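The log for the Vuritz robbery ran to 157 entries, and Meenakshi Yadav had been told to reduce it to a timeline of one page.

She began with what could be fixed. The victim, Naveen Dubey, played left back for Nallis and had been identifiable by his car. At 21:14 he stopped at the light on Clukau Street. At 21:15 a motorcycle with two riders drew level with the driver's window. The passenger got off and struck the glass twice with a short metal object, later recovered and recorded as a wheel brace. The glass cracked and held. Dubey unlocked the door, handed over a watch, and was told to hand over the second one.

There was no second watch. He said so three times, according to his statement. According to the passenger's statement he said it once.

Entry 38 was the first emergency call. It came from a tram driver, Birsen Başaran, who had stopped her tram nearly 29 meters short of the junction and left the headlights on. She gave the plate number in full. The operator asked her to repeat it, and she repeated it with one digit changed. Both versions were in the log. The first was correct.

Yadav put the correct one in the timeline and the other in a footnote.

The arrests had taken eleven days. The motorcycle belonged to a rental firm called Tyagi, contract number 3758, paid in cash and signed for with a real name. The inspector, Nisha Negi, had written "real name" in the margin and underlined it. The rider was twenty-two. He had a clean record and a season ticket for Nallis.

This last fact had been entered under Miscellaneous. Yadav moved it twice. It did not belong in the sequence of events, and it did not belong with the physical evidence either. She left it where it was.

At the hearing in December the rider's lawyer, Sneha Nishad, asked that it be read aloud. The prosecutor objected. The judge allowed it on the ground that it was short. Dubey, who was seated in the second row with his club's legal officer, did not look up. He was asked whether he wished to add anything to his statement. He said that the window had been replaced under the insurance and that he now drove home by the ring road, which took nine minutes longer.

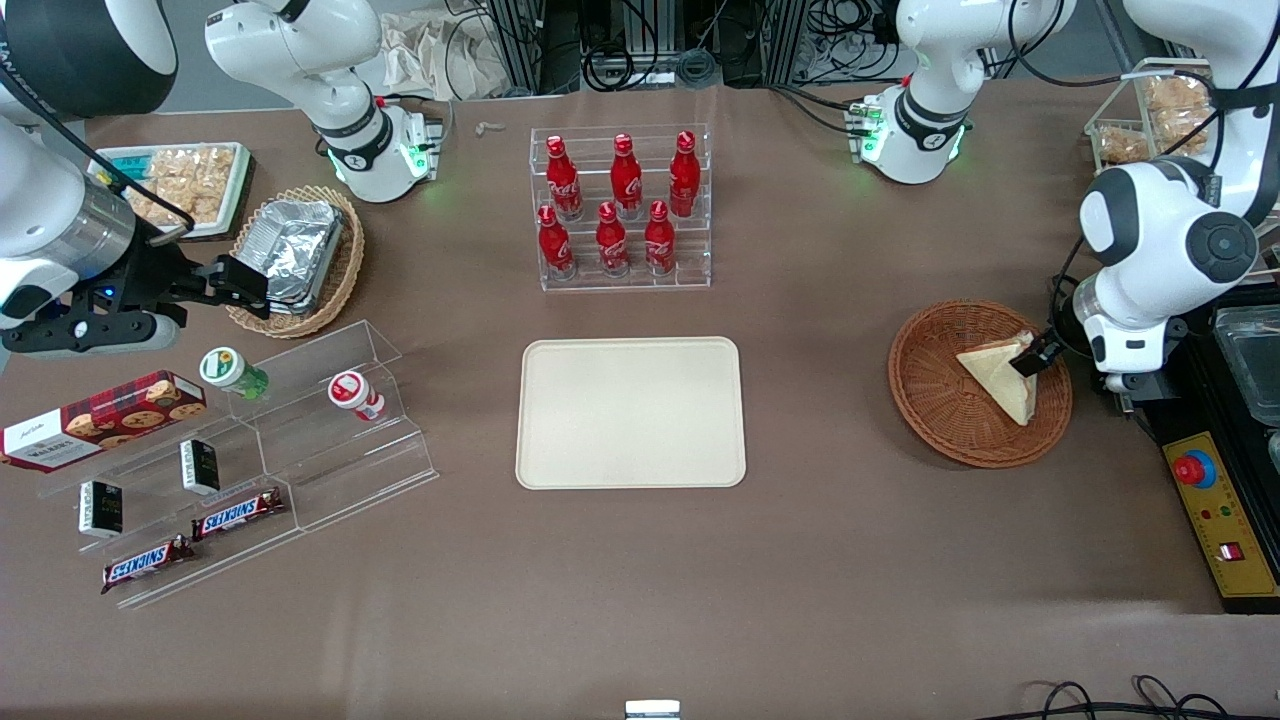
Yadav read the transcript at her desk during the lunch break and compared it with her page. The times agreed. The distances agreed except for the tram, which the court had rounded up. The canteen was closed for stocktaking, so she had brought a triangular sandwich and ate it with her left hand while she marked the difference in pencil. The passenger had received six years, the rider four. Neither sentence had a line in the timeline, which by instruction ended at the arrests.

At 13:40 Negi came by and asked for the file. Yadav gave her the page, the footnote, and the log.

"Where's the season ticket?" Negi asked.

"Miscellaneous."

Negi found it, read it standing up, and turned the sheet over. The back was blank. She signed for the file and asked whether the watch had been returned.

Yadav checked. It had been released on 2023-01-01 and was still in the property room, on the second shelf, waiting for someone to collect it.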